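Dranora White Linen - Frequently Asked Questions
Laundering, folding and storage

Which products do these answers cover?
All plain white flat pieces in the Fovholm range: tablecloths, top sheets and undivided covers. Fitted sheets and colored stock have their own page. The article number is on the hem label and on the packing slip.

What temperature should I wash at?
140 °F for routine loads. Use the warm setting, 104 °F, for pieces with a sewn border. Fill the drum to two thirds. White pieces go in with other white pieces only, including the first wash.

Can I use chlorine bleach?
No. Oxygen bleach is acceptable at the dose printed on the package. Chlorine weakens the yarn and will yellow the finish on older stock.

How do I lay a piece out before folding?
Place it on a clean surface larger than the half-folded size. Find two corners on the same short side, bring them together and let the cloth hang from them until it is straight. Then lower it, smooth it outward from the center, and check that the hems line up before making the first crease.
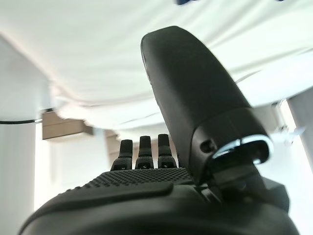
My edges do not meet. Is the piece defective?
Usually not. New cotton can shrink unevenly in its first two washes. Pull the piece diagonally from opposite corners while it is still slightly damp, then fold again. If the hems are still more than an inch apart, contact us with the article number.

How large is the folded piece?
Article 733 folds to a width of 17 inches using the standard fold: in half lengthwise, in half again, then in thirds. Article 3580 is heavier and needs one fold fewer - a third lengthwise fold will leave a hard ridge.
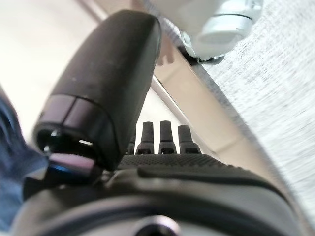
Linen room, Basano.

Do I need to iron?
Not if the piece is taken out of the dryer promptly and folded warm. For table use, iron on the reverse side with the cotton setting. Iron the hems first.

How should folded stock be stored?
Flat, folded edge toward you, on a dry shelf away from direct sun. Keep stacks to 30 pieces or fewer. Put newly washed pieces at the bottom so that use rotates. Plastic covers are fine for transport but should come off for long storage.
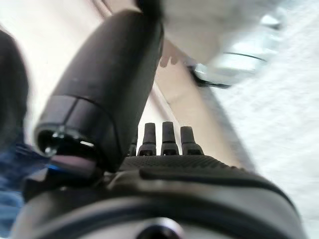
Basano linen room, second view.

How do I remove a crease that has set?
Mist the line with plain water, wait five minutes and press. Repeat once if needed. Creases from long storage often need a full wash.

Where do I send returns?
To the Charbonneau depot, unwashed if the fault was found before first use, otherwise washed and fully dry. Include the packing slip. Cut or hemmed pieces cannot be exchanged.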